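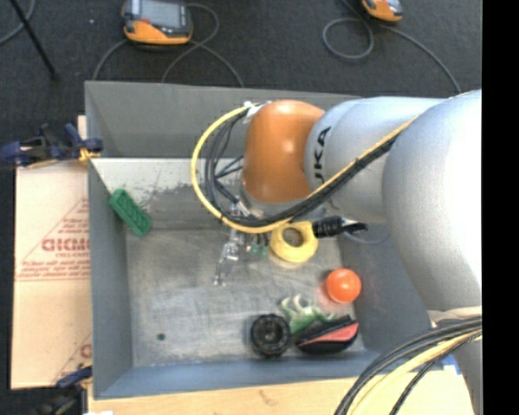

*The picking bin, with the arm reaching in from the right and the toys we use as test parts.*

# How to plan a budget for a bin-picking setup

Last updated Feb 24, 2026

When people write to me at Jallideck about setting up a picking station, they nearly always begin with the arm. I understand completely, the arm is the exciting bit! But after helping a fair number of small shops and school labs through their first purchase (and making a couple of expensive mistakes of my own), I'd like to walk you through the planning in a different order, starting with the bin and working outward.

You'll want a notebook or a spreadsheet, a tape measure, and a quiet afternoon.

## 1. Pick your parts before you pick your gripper

Gather up the things you expect to handle and put them in a pile. If you don't have your real parts yet, toys are wonderful stand-ins. Our bin has a bright orange ball in it, a green toy brick leaning on the wall, a yellow ring and a black wheel-like thing, among others, and between them they ask quite different things of a set of fingers. A ball wants to roll away. A brick tipped against the side leaves you very little room to get behind it.

Write down the smallest, the heaviest and the slipperiest. Send that list to whoever is quoting your gripper, and ask which of those items they would be nervous about. Dultberg came back to us with two items crossed out and a short explanation, and I've trusted their quotes ever since.

## 2. Budget for the bin as a part that wears

A bin seems like the cheapest line on the sheet, so it often gets left off. Look at the bottom of ours, all scuffed and blotchy, with a worn pale band toward the rear. It still does its job, but I now put 2 bins on every plan: one to use, one on the shelf.

Put clamps on the list too. Ours has one at the upper left and another down at the lower left corner. If the bin shifts, you'll spend your morning setting positions all over again.

## 3. Give cables their own line

I used to hide cables under "miscellaneous" and I was wrong every single time. A picking arm twists and reaches all day long, and every cable that goes out to the gripper has to travel with it. You can see how wide a curve our yellow one makes around the orange joint, with the black bundle tucked along inside it. Measure with the arm at its farthest reach, then add slack, ties and one complete spare set.

My line for our last station came to $789, spares included. Furtună, who make up our cable sets, needed 22 days to deliver, so order early.

## 4. Measure the space around the arm

Tape out the bin on the floor or bench, then tape out the arm's full swing. Leave yourself somewhere to set down the handheld devices and their cables, which take up more room than you'd think (ours tend to end up on the floor behind the bin).

## 5. Set aside money for the first month

Whatever your total is, keep $1,000 back and don't spend it before the station is running. Something will want replacing, usually fingertips, or you'll decide you'd like a different bin after all.

## 6. Get the quotes on one page

Ask each supplier to split the price the same way:

- arm and controller
- gripper, with spare fingertips
- bins and clamps
- cables and ties
- delivery and setup
- training

Prornby will do this if you ask nicely, though their standard quote is a single lump sum. Check whether training is priced per person or per visit, as the difference can be large for a small team.

If you're aiming to be up and running in April, I'd have the parts list finished this week. Questions are very welcome, and if you send me your sheet I'm happy to look it over.

Nermin Demirtaş
Jallideck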